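A Saturday-Free Day Out: Inside the Postma Laundry Open House 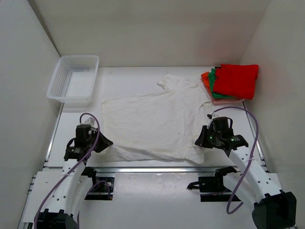 I should say up front that I am the kind of person who will drive two hours to look at a machine that irons pillowcases. My sister thinks this is a cry for help. So when I heard that Postma, the big commercial laundry out past the canal, was opening its doors for one day in August, I had my name on the list before I'd finished my coffee.

We met in the loading bay at nine, and the first thing that hits you is the smell. I'd been expecting bleach. It smells more like warm bread and a little bit like a swimming pool, and by lunch I'd stopped noticing it completely (my car had not, it smelled of the place for days).

Our guide was Arnout Segers, who has worked there long enough to have opinions on every hotel in the region. He wouldn't name names, much as we tried! But he did tell us that one of them sends its towels back with so much fake tan on them that they get their own cycle.

The sorting hall comes first. Bags arrive on an overhead rail and drop down chutes, and people at the bottom pull everything apart by hand: sheets one way, towels another, kitchen whites in a bin of their own. Lost property goes on a shelf by the door. I saw three phone chargers, a paperback with the cover gone and a single very nice leather glove. Arnout said the teeth are kept in the office and then moved on before anyone could ask.

Then the tunnel washer, which I had been looking forward to for weeks. They call it the Bolenier, after the company that built it, and it's as long as a bus. Laundry goes in dirty at one end and gets pushed along from chamber to chamber until it comes out the other end squashed into a flat round cake. A cake! I took far too many pictures of it. They put over 4,000 towels through on a busy morning, and the rinse water gets pumped back to start the next load, so the whole thing uses a lot less than I would have guessed.

The ironing line was the loudest part and also my favorite. Two women fed the corners of a king-size sheet into the clips without even looking, chatting the whole time, and it shot away over the rollers and came out crisp. They let us try. I got mine in crooked, twice, and had to go stand at the back.

Lunch was in the canteen, cheese rolls and a really good tomato soup for anyone who was quick. I was not quick. I had a banana and talked to a couple who run a guesthouse and were seriously pricing up linen rental.

A few practical things if you want to go next year. Wear flat shoes, the floor is wet in places. Bring water, it gets hot by the dryers. Parking is on the grass behind the Drolico warehouse and there were only 340 spaces, so I ended up on the verge. The gift table sells stain soap for less than the supermarket, and I bought four bars.

I got home at six and refolded my entire linen closet. The fitted sheets still look terrible.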